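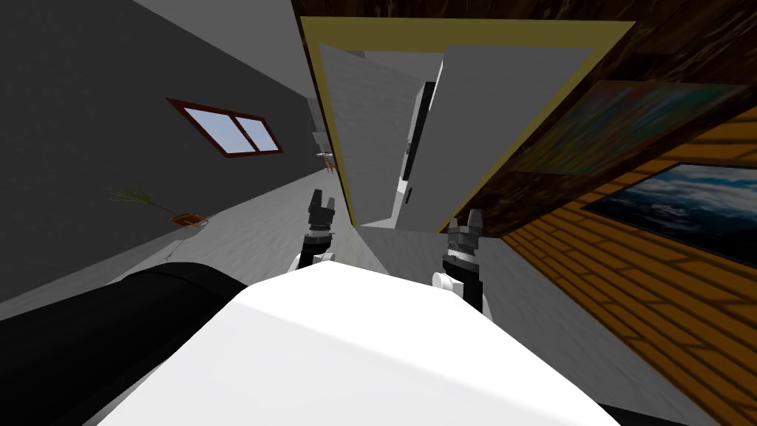 Canted framing is one of the cheapest effects in film. It costs nothing to loosen the tripod head and lean the camera over, and the audience will read the result as unease whether or not the story has earned it. Once the tilt is strong enough that a corridor and the walls of a room run diagonally, as they do at the top of this page, the eye stops treating it as a small error in leveling and starts looking for a cause. Horror directors know this and tend to overuse it. I have been thinking about the problem because I watched Kerubo Kioko's Kesis twice in February, the second time with a notepad, and it is the most disciplined use of the device I have come across in a low-budget horror film.

The setup is ordinary. A land surveyor named Mbwambo is sent to a closed boarding school in Flirndale to measure the buildings before they are sold. The measurements will not agree with each other. The east wing is longer inside than outside on one day and shorter the next. He blames his instruments, then his assistant, then himself. Anyone who has seen a haunted house film can supply the next hour.

The film has 1344 shots by my count, which is high for something this quiet. Of those, 13 are canted. I logged each one with a time and a rough angle taken off the screen with a plastic protractor. This is not a precise method. Pausing a moving shot at its steepest point introduces error, and a wide lens bends vertical lines near the sides of the picture, so I only measured lines close to the center.

The first canted shot comes late in the opening act and leans so little that I missed it on first viewing. Mbwambo is eating a sandwich. Nothing happens. The second is the same setup a few minutes later with a slightly greater lean. From there the angle rises each time, always in the same direction, until the stairwell sequence, where the floor is close to being a wall. Then Kioko levels the camera and leaves it level for the rest of the film.

That last choice is the one I would defend at length. The final act contains all the violence and every effect shot, and it is photographed flat, mostly at eye height, with a normal lens. The effect on me was that the level frame had become the wrong one. I kept waiting for the lean to come back.

Tshepo Masilela's sound mix follows a similar plan, though I am less sure of this part. There is a low tone under the canted shots which seems to move toward the left channel as the angle increases. I heard it clearly on headphones. At the screening I went to, in a 200-seat room with an audible projector fan, I did not notice it at all. If somebody has access to the separate tracks I would like to know.

The film has faults. The assistant is written as a person who asks questions so that they can be answered. The scene with the school's former headmaster stops the picture dead for several minutes, and the flashback inside it is graded so blue that it looks like a different production. The dialogue about "true north" is repeated until it loses whatever meaning it had. I also think the closing shot should end before the door moves.

Comparisons have been made to Tornberg, the other surveyor film, and I do not find them useful. Tornberg tilts the camera whenever a character is frightened and levels it when they calm down. This ties the angle to the face, and after half an hour the viewer can predict both. In Kesis the angle has no connection to what anyone is feeling -- Mbwambo is bored in several of the steepest shots -- so it can only belong to the building.

One correction to my earlier post on lens choice in the same film. I wrote that the stairwell was shot in a single take. There is a cut hidden in the dark at the second landing, visible if you raise the brightness and step through it slowly. The handrail shifts between one frame and the next. I have added a note to that post. The shot count given here already includes the cut.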